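Call for Participants: Spring Career Conversations at Prundero

Posted 8/11/21

Maybe you have been in the same job for years and can do it with your eyes half closed, and lately you've started to wonder what else is out there. Or maybe you have only just begun and already feel a little lost (it happens to far more people than you might think!). Either way, we would love to hear from you. Prundero is looking for people to join Kutano, our program of small-group career conversations, and there is still plenty of room at the table. 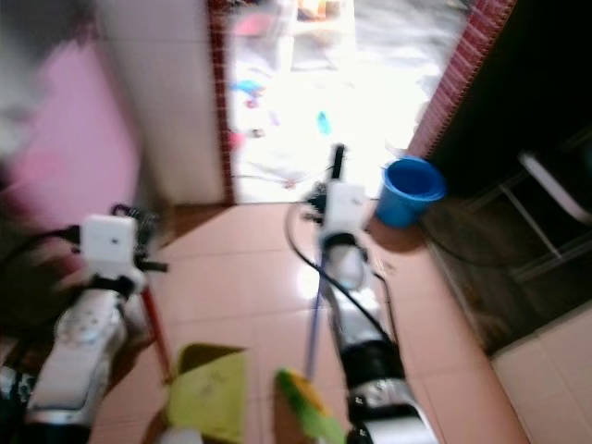 Two arms in the tiled room.

Kutano runs for 70 days. You'll be placed in a small group and you'll meet online with a trained coach, usually in the evening, to talk about your working life as it is now and how you'd like it to be. Between meetings there is a bit of homework, mostly writing in a notebook and having a chat or two with people whose work makes you curious. You don't need a polished resume, and you certainly don't need a five-year plan. 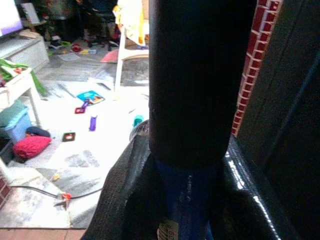

We are also hoping to hear from people who are coming back to work after a long break, whether that was for children, for a sick parent, or for reasons you'd sooner keep to yourself. Jasmina Trajkovski, who leads the program, came back to paid work that way herself, and she has a soft spot for anyone rewriting that first cover letter for the tenth time.

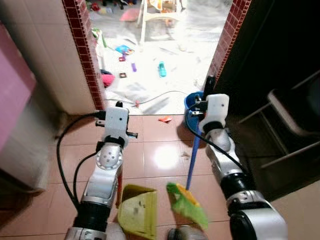
Blue handle in the right gripper.

You can take part if you are 18 or older, comfortable talking in English, and able to set aside 2 evenings a month. Everyone who finishes receives $200 as a thank-you for their time, and we ask you in return to fill out a questionnaire at the start and again at the end, in May. Your answers stay with our team, and your employer won't hear a word from us.

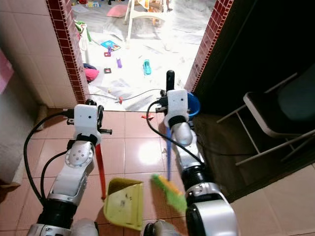
To apply, just send us a letter through the Kutano page on our website. Tell us what you do all day, which parts of it you look forward to, and which parts you would happily hand to somebody else. It can be as short or as rambling as you like, up to 900 words. Jasmina reads every letter herself and will write back to you either way, though please be patient with her if the pile gets tall!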